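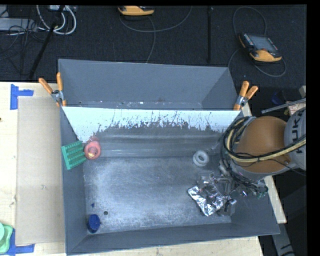 Ekkachai Jaidee

April 14, 2019

1/ The Boonyarit Public Library will change its lending rules in June. This thread sets out the main points for cardholders. The full text is at the front desk of every branch.

2/ The standard loan for books goes from 18 days to 24. Magazines and films stay at seven days. Items already checked out on the day of the change keep their old due dates.

3/ Overdue fines on children's books will end. Fines on other items remain in place, and balances from earlier years still have to be paid before a card can be renewed.

4/ Cardholders may renew an item twice, online or by phone. An item with a hold on it may not be renewed — the catalog shows holds next to the title.

5/ The Clarnard branch will add more than 1000 large-print titles to its shelves. Requests from other branches will be filled in the order received.

6/ Interlibrary loans are still free. Please allow extra time for older books and for bound newspapers, which must be read in the building.

7/ Meeting rooms are booked separately. Groups that hold a standing reservation need to file a new form with Severyn Bilyk at the main branch. Forms sent by email are accepted if signed.

8/ Several people have asked about lost cards. The first replacement is free with photo identification. A parent or guardian must sign for anyone under 18.

9/ Written comments on the new rules may be left at any desk or mailed to the main branch. Comments received before the end of the month will be included in the public record.

10/ Correction to post 4: phone renewals are taken only while the main branch is open. Online renewals may be made at any hour.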